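Murow Hand-Held Gripper
Equipment page, with notes from the August open day

The Murow is a two-finger gripper you carry in your hand. You do the job yourself, with the fingers doing the touching, and the camera on the tool records what they did. Brandar keeps a set of them at its Jirnamis workshop, and anybody who signs up for an open day gets to try one. We went in August and stayed much longer than we meant to!

What it is
A pair of black linkage fingers on a curved white base plate, with round knobs at the joints. The fingers angle in toward each other and close when you squeeze the handle. Squeeze gently and they move gently, so you get the hang of it in a minute or two (children get it faster). The camera has a very wide view, so the recording takes in a good part of the room along with the fingertips.

What you can try
The open day runs through household jobs, set up in furnished rooms so that there's something real to grab. Cloth is the one people line up for. Uchenna Ajayi, who ran our session, started everyone on a single piece of fabric on a bed: find an edge, pinch it, lift, lay it down flatter than it was. It sounds like nothing. Then you try it with two fingertips and no thumb, and you start to respect your own hands - I must have dropped my corner a dozen times, and I was laughing the whole way through.

Uchenna's advice was to come in low and slow, go for a fold instead of a flat spot, and wait for the fingers to close before pulling. My second round went much better.
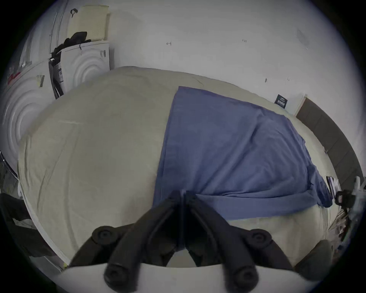 After the cloth you can move on to cups and drawers, or go back and have another try at the bed, as most of our group did. The recordings go into the Soomro library, which held 4,000 clips when we visited. Almost 500 of those are cloth handling, and Uchenna would like plenty more.

Good to know
Sessions take up to 20 people and start at 10 a.m.
The handle fits either hand.
Wear short sleeves or roll them up, so cuffs stay clear of the linkage.
Loan sets can be booked by schools and clubs through the Jirnamis front desk. Each comes with a spare pair of fingers and a carrying case.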